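Search the community
Search
All topics

Pale tabletop: how do I tell veneer from laminate before I sand it?

I-seul Hong
Posted September 1, 2025

I have a secondhand Vivholm table with a light beige top and no paperwork. The seller said "wood," which could mean anything. I want to take the finish down and put on a matte hardwax oil, but I don't want to start if the surface is a printed layer.

What I know so far:

The grain runs diagonally across the part I use most, in long thin streaks, with a few slightly darker bands. Toward one side it opens into wide arcs. There is one small dark spot that could be a pin knot. The finish is smooth and reflects enough light that the grain washes out in places.

The edges are banded, so I can't see end grain. The top is 20 mm thick. Underneath is a plain backing sheet with no pattern.
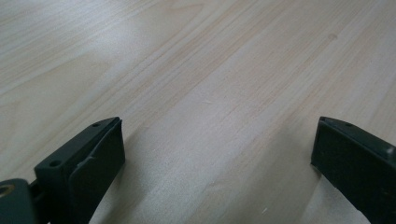
Furniture care > Surfaces and finishes

Two things I need to settle. First, is there a test that doesn't leave a mark? Second, if it is veneer, how much can be removed safely? The finish has a few dull patches near one corner that I would like to even out. I own a random orbit sander and can get any grit.

Trornadgate

The arcs don't settle it. Rotary and flat-cut veneers both produce them, and so does a decent print. Check in this order.

Look for repeats. Printed decor paper comes off a cylinder, so the pattern starts over at a fixed interval. Pick one feature you can recognize – your dark spot will do – and search the rest of the top for a second copy with the same streaks on either side of it. A match means print. No match proves little on a small table, as the repeat can be longer than the top.

Then use a loupe. Under magnification a print breaks up into ink dots. Veneer shows pores and short broken lines, even through a clear coat.

Last, find a screw hole or cutout that goes through to the face and look at the layer from the side. Laminate has a hard, even edge, sometimes with a dark line under the decor layer. Veneer is fibrous.

If it is veneer, assume nearly 0.5 mm of wood and plan to lose almost none of it. Scuff the existing finish by hand with a fine pad and recoat. Leave the orbital sander in its case. Hardwax oil needs bare wood to soak into, so over an intact lacquer it will stay tacky. A matte waterborne topcoat is the compatible choice.

Amilix

Just sand it, I did mine with 120 and it came out fine. Mine was solid oak though.

Ban

Don't follow the post above unless yours is solid too, and with banded edges and a backing sheet that is unlikely.

Adding to Trornadgate's list: put a drop of denatured alcohol on the underside of an overhang, if the face material wraps that far, and wipe after a few seconds. Shellac softens and laminate doesn't react. Cured lacquers and polyurethanes often don't react either, so only a positive result tells you anything.

For the dull patches, clean first with a little dish soap in water and dry with a microfiber cloth. Polish residue looks very much like wear.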